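Shared Laundry Provision in Student Housing: Use, Waiting Times and Household Habits
Final report, Domestic Resources module
Submitted to the School of Housing Studies, Jarnik College

1. Introduction

Access to laundry facilities is seldom considered when the quality of student housing is assessed. Rents, heating and internet connections are recorded in most accommodation surveys, while the washing and drying of clothes is left to the resident. The present report examines how students living in shared buildings organise this task, how long they wait for it and what it costs them in time and money.

The work was carried out between February and April as part of the second-year project requirement. It covers two residences, Imano House and Pralleck Court, which differ in age, size and the way in which laundry is charged. Imano House includes washing in the rent. Pralleck Court requires payment for each cycle.
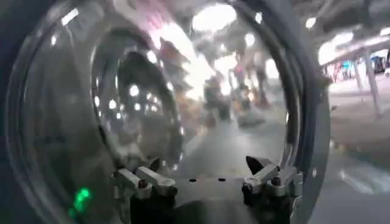

2. Method

A written questionnaire was delivered to every room in both buildings. In total, 164 residents returned a completed form. The questions dealt with the number of loads washed in a normal week, the preferred time of day, the use of dryers and any alternatives used when the shared room was full.

Follow-up interviews were held with 29 residents who had agreed to be contacted. Each interview lasted no longer than 30 minutes and took place in the residence common room. Answers were written down by hand and grouped by theme according to the Chiang method, as taught in the first-year research skills course.

Residents were not asked for their names. Forms with more than two unanswered questions were set aside and do not form part of the total given above.

3. Findings

3.1 Time of use

Demand was heavily concentrated in the early evening. Residents of both buildings reported that they preferred to wash after their last class and before their evening meal, and few were willing to change this. Morning use was low except among students on work placements, who described the hours before 8 am as the only time when they could be certain of a place.

At Pralleck Court the evening peak was less marked. Interviews suggest that the charge for each cycle led residents to wait until they had a full load, and that they therefore came less often and at less regular hours.

3.2 Drying

Drying gave rise to more complaints than washing. A total of 56 residents stated that they regularly dried clothes in their bedrooms, on chair backs, radiators or folding racks. The main reason given was the length of the dryer cycle. A smaller group avoided dryers altogether out of concern for wool and sports clothing.

Several residents connected indoor drying with damp on the window frames. The project had no means of measuring moisture in the rooms, and this point is recorded as a matter of opinion.

Labels fixed to machines were also discussed. New residents, in particular those in their first term, said that they had confused washers with dryers of similar shape. A number on each machine was considered helpful when reporting a fault. 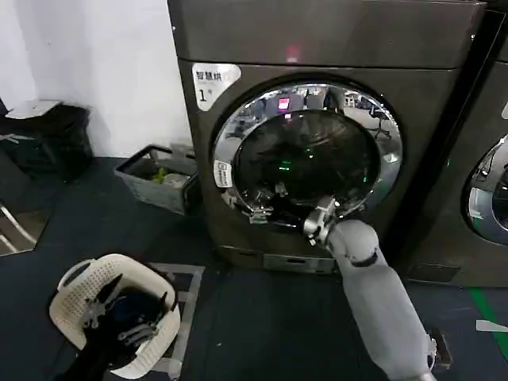 3.3 Conduct in shared rooms

Opinions differed on whether finished loads may be removed by the next person. At Imano House a written notice permits removal after a short wait. At Pralleck Court no rule exists, and residents relied on custom, which was understood differently from floor to floor. Disagreements over this matter were mentioned in most of the interviews at Pralleck Court and in very few at Imano House.
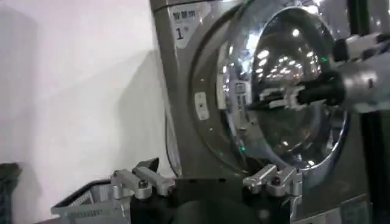
Figure 3. Washing machine with number label.

4. Discussion

The findings indicate that adding machines would not in itself remove the evening peak. The residents interviewed planned their laundry around meals and classes, and would probably continue to do so. 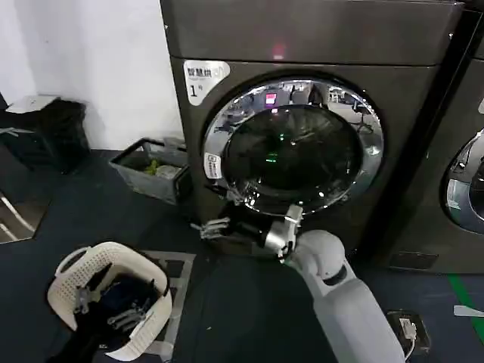

A clear rule on unattended loads would cost very little and appears to reduce friction between neighbours. Drying space deserves separate attention. A ventilated room with fixed lines, of the kind once common in older residences, would serve those who avoid dryers and might reduce the amount of washing hung in bedrooms.

The study has several limits. Both residences belong to the same college, and the survey was carried out in the colder months, when indoor drying may be more frequent. Residents who use commercial laundries were less likely to return the form.

5. Recommendations

The housing office should adopt one written rule on finished loads for all residences.
Washers and dryers should be marked in plain wording, in the languages most used by residents.
The unused storage room at Pralleck Court should be assessed for use as a drying room.
The questionnaire should be repeated in the autumn term, with an added question on commercial laundries.

Appendix A contains the questionnaire. Appendix B contains the interview guide and the consent form.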